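Ticket 3272 – Supplies intake form drops the last line of multi-line orders
Status: Resolved
Site: Jollstead
Reported by: Boglárka Katona
Component: order intake, label export

Problem as reported
Orders with more than one item are saved without the final line. The confirmation page shows every line, but the saved order and the printed pick label are both one line short. Single-item orders are fine. First noticed in October, after the form was moved to the Arthorpe server.

Steps to reproduce
1. Open the intake form and choose the desk supplies catalog.
2. Add a pen holder, then a marker. Leave quantity at 1 for both. 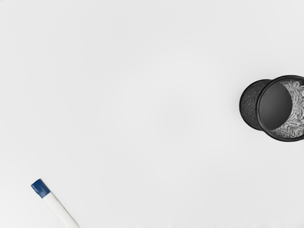
3. Submit. The confirmation page lists both items.
4. Open the order from the search page. Only the pen holder is listed.

Reproduced on every attempt with two or more lines. Browser makes no difference.

Log

09:14 – Checked the form post. Both lines leave the browser intact, so the loss is on the server side.

09:40 – Compared the import script with the copy on the old server. Identical. Line endings in the temporary file are not: the new server writes the file without a line break after the last row. The script reads up to each line break and discards whatever is left over. That accounts for single-item orders too, as they go through a separate path and never touch the file.

10:25 – Workaround sent to Jollstead: add a dummy line at the end of each order. Boglárka confirmed that the real items are now saved. The dummy line is dropped as expected.

11:05 – Changed the reader so that leftover text at the end of the file is treated as a row. Test set of 100 orders imported on the staging copy. All line counts match the form posts.

11:30 – One side effect. Files that end in a blank space now produce an empty row, and the label export stops with error 921. Added a trim before the row check. Reran the test set, no errors.

13:10 – Item preview on the order page checked with the same two catalog entries, at the default size. Loads normally.

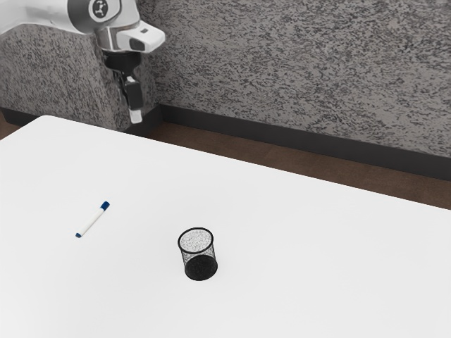

Marker (left), pen holder (lower center)

13:45 – Fix moved to the live server. Asked Jollstead to stop using the dummy line, as it would now be saved as a real item.

Affected orders
26 orders were saved short before the fix. The form posts are still in the server log, so the missing lines can be rebuilt from there. Qureshi has the list and is re-entering them by hand – a bulk import would create new order numbers and break the link to the labels already printed.

Follow-up
Esteck uses an older copy of the same script. It still runs on the old server and is not affected, but the reader change must go in before that site is moved. Opened as a separate ticket.

Closed after confirmation from Jollstead. Reopen if a short order is found with a save time later than 13:45.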